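Mundolex Sorting Bins and Building Blocks — Set for Classroom or Home

Sold by Dikusberg Learning Supply
Sold as: set, bins only, or blocks only
Delivery: from our warehouse, see below

The Mundolex set is a simple one. You receive three open plastic bins, one yellow, one orange and one green, and a supply of plastic building blocks in lime green, red and light blue. The bins stand side by side on a table or on a mat, and the blocks go in and out of them as many times as the child has patience for.

We have sold this set for many years, first only to kindergartens and now also to families. The most frequent question we receive is why the colors of the blocks are not the same as the colors of the bins. This is done with intention. When a red block must go to a red bin, the child only matches what he sees, and after a few days the work is finished and the set goes on the shelf. When the red blocks live in the orange bin, the child has to remember a rule. You can also change the rule whenever you want, and then the same set becomes a new game.

What is in the box

Three bins, open at the top
300 blocks in three colors, mixed sizes
A rule card, printed on both sides
A cloth bag for storing the blocks when the bins are needed for something else

The full set is packed flat as much as possible. The bins come one inside the other, with the blocks in the cloth bag next to them. Please open the box on a table and take the bag out first, as it is the heaviest part.

The blocks

The blocks have studs on the top and they hold together with light pressure. Small children can pull them apart without help, and this was important for us when we chose the supplier. There are small blocks and longer rectangular ones. The longer ones are easier for a first lesson. The small ones are better for practicing the fingers, and they are also the ones that get lost under the furniture, so we sell them separately in refill bags.

The lime green is quite bright. On a dark carpet it is found immediately. The light blue is softer, and some customers wrote to us that it is hard to see on a gray floor in the evening. For this reason we recommend a pale mat under the set.

The bins

Each bin is made of one piece of colored plastic, with no lid and no loose parts. The edges are rounded. They can be washed by hand with warm water and ordinary dish soap. We do not recommend the dishwasher, as the bottom can lose its shape a little and then the bin does not stand straight.

The bins do not connect to each other. Some teachers asked for a clip, and we tried one, but the children spent all their time with the clip and forgot the blocks. If you want the bins to stay in their place, put a strip of removable tape under each one.

How to set up

Put the bins in a row at the far side of the mat, with free space between the bins and the child. Start with full bins, one color of block in each. Take a few blocks out, lay them on the mat and ask for them to be returned. Later you can pour out everything, but for the first day this is too much for most children, and for some parents also.

The rule card gives these games:

Game one — Return. The blocks on the mat go back to the bin where the others of the same color are.
Game two — Move house. All the blocks of one bin must travel to the next one. The child must find where to put the old ones in the meantime.
Game three — Only long. The rectangular blocks are collected and the small ones stay where they are.
Game four — With one hand. Same as game one, but the other hand rests on the knee.

You are welcome to copy the card for your group.

Which mat to use

The set does not include a mat. Any flat surface is good, but a thin mat makes less noise when the blocks fall, and it can be lifted by the corners at the end of the day. We carry the Kaushik play mat, pale with a light pattern, in two sizes. If you already have a mat with a pattern, check that the pattern is not too busy. A child looks for a block more easily when the background is quiet, although leaves and small flowers did not cause any problem in our own trials.

A note from the shop

I am Saqib Marwat and I prepare the orders for the Mundolex products. If a block is missing or broken when you open the box, write to me and I will send a new one with the next post, without cost. You do not need to return the broken one. Please tell me the color, and if it was long or small. In September, when the schools open, the answer can take a little longer — I ask for your understanding.

Ordering and delivery

Full set: item 17 in our catalog
Bins only: three bins, one of each color
Blocks only: please choose one color, or the mixed bag
Refill bag of small blocks: one color per bag

Deliveries are made by Allalport. Orders for schools can be paid by invoice after delivery. For other orders we ask for payment in advance. If you order 2 or more full sets, we send them in one large box, so please be sure that someone is at home to receive it, as it is not comfortable to carry alone.

The orange bin was out of stock for a short time and is available again since December 23, 2019. Customers who received a second yellow one in its place can write to us for an exchange.

Care and safety

Wash the blocks in a net bag, in warm water, and let them dry on a towel. Do not put them on a radiator. The small blocks are not suitable for children who still put things in the mouth. Keep the cloth bag closed when the set is not in use, and check the mat before you fold it. 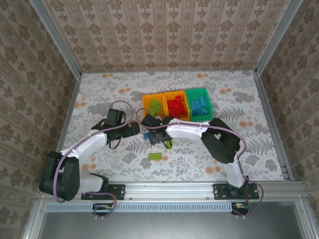 After folding, the mat can be kept behind a shelf or under a bed. The bins can again go one inside the other when the blocks are in the bag, and the whole set then takes the place of a single bin. For spare rule cards, write to the shop with your order number and we will add them to your next delivery.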